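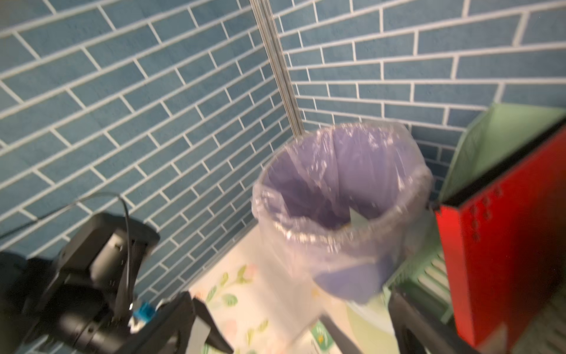

Conness Tidy Arm: Frequently Asked Questions

Last updated 2024-02-12

What is the Tidy Arm?
The Tidy Arm is a one-armed robot for light pickup work in homes and small offices. It collects small items and drops them into a bin you choose. It comes as a kit or as a monthly rental with setup included.

What comes in the kit?
The arm, a two-finger gripper, a wrist camera, a table clamp, a floor stand, the power supply and a printed setup guide. You supply the bin and the bags. A laptop is needed for setup only.

What can it pick up?
Paper scraps, cards, empty cartons, soft toys, socks and similar things up to 500 grams. It should not be used for glass, liquids, food waste or anything sharp.

Does it work with any wastebasket?
Most round and square baskets are fine, as long as the opening is at least 213 mm across. Very light baskets can tip if the gripper touches the rim. Put them in a corner or against a wall.

Can I use a bag in the basket?
Yes. Fold the bag well over the rim and press it down on the inside. Clear bags are harder for the camera than solid ones. If the arm stops above the basket and does not let go, run "Find bin" again from the menu with the lights on.

Will it empty the basket or change the bag?
No. Changing the bag is still a job for a person.

Do patterned floors or tiled walls cause trouble?
Tiled walls are usually fine. Printed mats and tablecloths sometimes lead the arm to reach for part of the print. If this happens, mark the spot as "Ignore" in the app. The setting is saved until you move the stand.

Is it safe around children and pets?
The arm stops when it meets resistance, but it should not run unattended near small children or animals. The red button on the base cuts power to the motors.

How loud is it?
Quieter than a desk fan at normal speed. Fast mode is louder and we don't suggest it in a bedroom.

How much does it cost?
The kit is $926. Rental is $109 a month with a three-month minimum. Shipping is extra on kits and included on rentals.

How long does setup take?
Plan on an afternoon for the kit. Rental customers get a home visit from Fouad Helmy or Khadija Berrada, who will mount the arm and teach it your bins.

Can I buy spare parts?
Finger pads, cables and clamps are in stock. The wrist camera is on back order until June. Write to Ilham Abdel Rahman in parts and include the serial number from the base.

What is the return policy?
Kits can be returned within 30 days if all parts are in the box. Finger pads that have been used can't be refunded. Rentals can be ended at any time after the third month with two weeks' notice.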